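Vasen Dishes: a data card for the kitchen set

Welcome, and thank you for stopping to read this before downloading! Vasen is a collection about the most ordinary chore in the house, getting the dishes from one spot to another and finding them a sensible place to stand. It grew out of an earlier tabletop set called Emley, which had plenty of cups in it and no kitchen at all, and we had wanted a real counter and a real sink ever since.

The release holds 893 episodes and 3592 labeled segments, and the labels cover 18 kinds of dish and utensil (mug, bowl, tray and so on, with the full list in labels.txt).
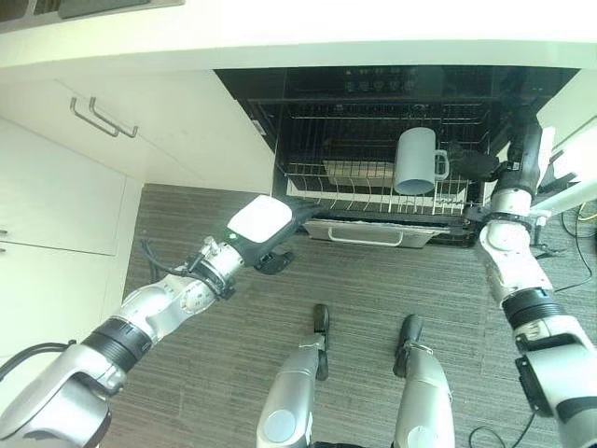

Dishwasher episodes are in the folder named lower_rack. We went back and forth for a long while over what to call the flat things, and in the end anything shallow and rectangular is "tray", even if you would happily eat your lunch off it. Mugs are mugs whichever way the handle points. If a piece is too dark or too hidden for us to be sure of it, it gets "other", and please don't read anything more into that.

Sink episodes are in sink_rack, and for these we label the basin as well as the dish. "Large" is the deep basin and "narrow" is the one beside it with the drying rack. Left and right got us into terrible trouble, as some views are upside down, so do go by the size names if you write your own loader.
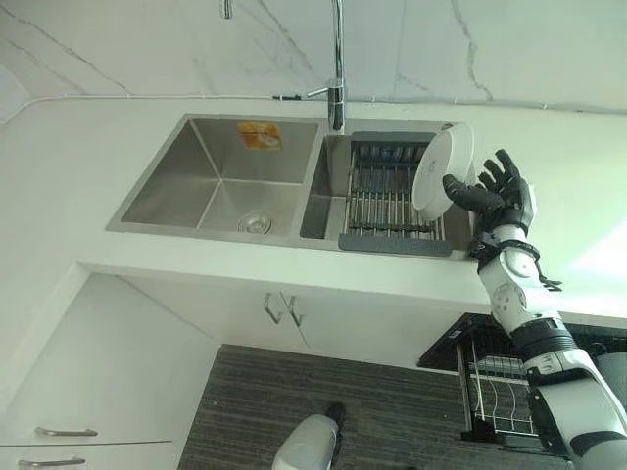
Bowls have one extra field, lean, with the values flat, tilted and upright. It was filled in by hand for 700 segments and left blank for the rest, and we would dearly love help finishing it.

The files open with the Tokon reader, version 2 or later. Questions and corrections can go to the Tesfamariam page, under the kitchen heading.

Known problems: a few bowls in sink_rack are still tagged "cup".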